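Altport Toy Library Opens Its Doors in December With More Than 4,000 Toys to Borrow

ALTPORT – Families in Altport will soon be able to check out toys the same way they check out books. The Jultstead Play Project is opening the town's first toy library on Ibarra Street this December, and membership is free for anyone with a child under 7.

The shelves will hold 4,000 toys, puzzles and games, from baby rattles to marble runs to board games big enough for the whole family (and a few that take the whole evening). Members can take home up to five items at a time and keep them for three weeks.

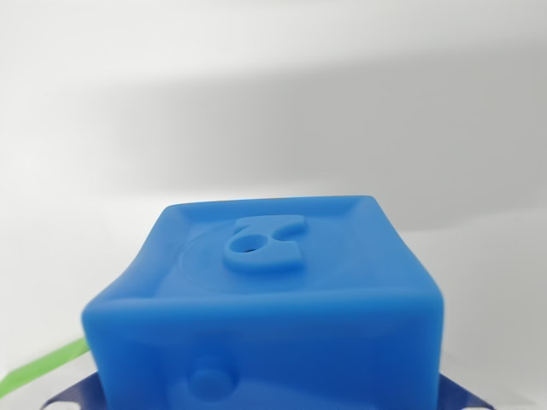
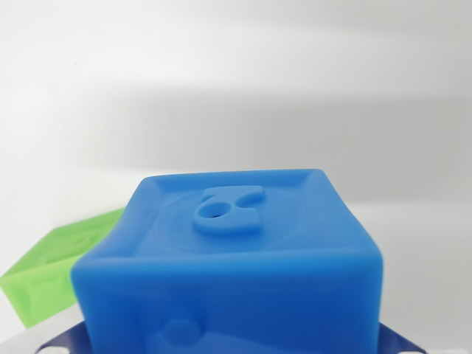
Soft blue block, two views. Credit: Jultstead Play Project

The idea started with a toy swap in a church hall in the Tukby neighborhood. Parents brought outgrown toys in grocery bags, kids traded them on the floor, and by the end of the afternoon people were already asking when the next one would be. The swaps kept growing, and 300 families have now signed up for the library before a single toy has gone out the door. We are thrilled!

Borrowing is simple. Pick out your toys, show your card at the desk and bring everything back in the bag it came in. Lost a puzzle piece? Please tell us. There are no late fees and no fines for normal wear, and we keep a big drawer of spare dice, pawns and wheels for repairs.

Toys are sorted by age and by the kind of play they invite, so a parent looking for something to stack, something to pull along or something quiet for a rainy Sunday nap time can find it fast. Returned items are cleaned and checked before they go back on the shelf. Larger items, including the play kitchen and the balance beams, can be reserved ahead for birthday parties.

The building used to be a shoe store, and the long bench by the front window has stayed. It makes a great spot for reading game rules out loud. In the back is a carpeted play area where children can try things out before choosing, and story time will be held there every morning at 10:30.

The library also has 22 take-home kits for grandparents and other caregivers who have young visitors only now and then. Each kit comes packed in a tote with a mix of toys for different ages.

Donations of clean, complete toys are welcome at the front desk during opening hours. Sign-up forms are available there too, and at the Tukby branch of the public library.

###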